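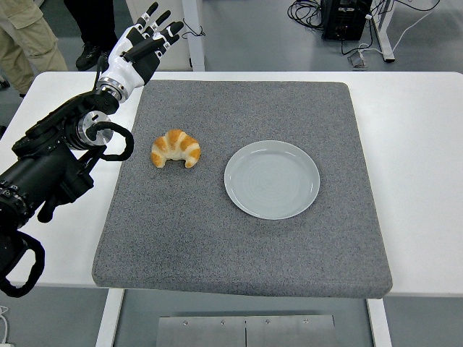

Croissant, plate, gray felt mat. Breakfast things, first post of a few.

I've been trying to get croissants right at home since June. These are notes on serving and keeping them. The baking itself is a different thread and I'm not done with it.

The plate first. I used to put them straight on a big dinner plate and they looked lost. A plain pale one with a low rim works better. I bought 6 of the Vernance side plates and they're fine. They stack flat and they go in the dishwasher.

The mat is felt. I put one down because plates on a bare white table are loud and they slide. It also catches flakes, which is good and bad. You can't wipe felt. Shake it outside, then go over it with a dry brush. Mine is a Bråten and has held up okay. Don't wash it warm.

Question I got last time: do you warm the plate? No. Warm plate plus warm croissant and the bottom goes soft. Room temperature plate.

Reheating. Oven at 350, 4 minutes, straight on the rack. Let it sit a minute or two after. If it was frozen, give it 8 minutes and don't thaw it first. I've tried the microwave and the toaster. The microwave makes it chewy and the toaster burns the ridges before the middle is warm.

Keeping them. Paper bag, counter, same day. After that, freezer. I tried a bread box, a cake dome and a zip bag. The zip bag was the worst, the crust was leather by morning. The cake dome was a little better.

If you buy them, the bakery on the Caltstead side of the bridge is still the one I'd go to. Get there before 8. By 9 they only have the almond ones, and those are too sweet for me.
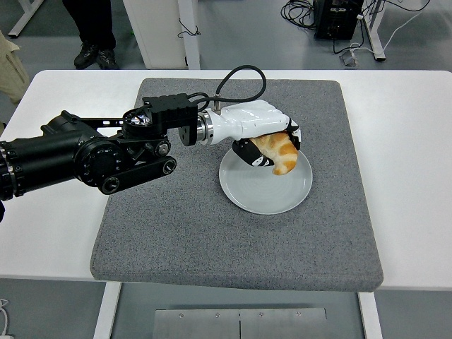 Lorraine Entwistle: I'd skip the plate and use a napkin. One less thing to wash, and the bottom stays crisp because the steam has somewhere to go.

Fair point about the steam. I tried it with a cloth napkin and with a paper towel. The cloth was better. The paper towel stuck to the butter. I still want a plate under it when other people are over, so now I do a folded napkin on the plate if the croissant is hot and the bare plate if it isn't.

A few people asked about picking them up. Hold it across the middle from the top, lightly. If you take it by the end, the end comes off in your hand. Tongs are okay if they're the wide flat kind. The narrow ones crush the layers.

Jam goes in a separate dish. If it's on the same plate it runs under the crust and you get a wet spot. Same with fruit, melon especially.

Size of plate, for whoever wanted it: measure your croissant end to end and add roughly a thumb's length. Mine come out of the Nemilora tray a little long, so I went up one size.

I have not found a good way to get butter out of felt. Cornstarch overnight got most of one spot. The other spot is still there and I turn the mat so it's at the back.

Next thread is the dough. I have 90 grams of the good butter left and need to buy more before I start.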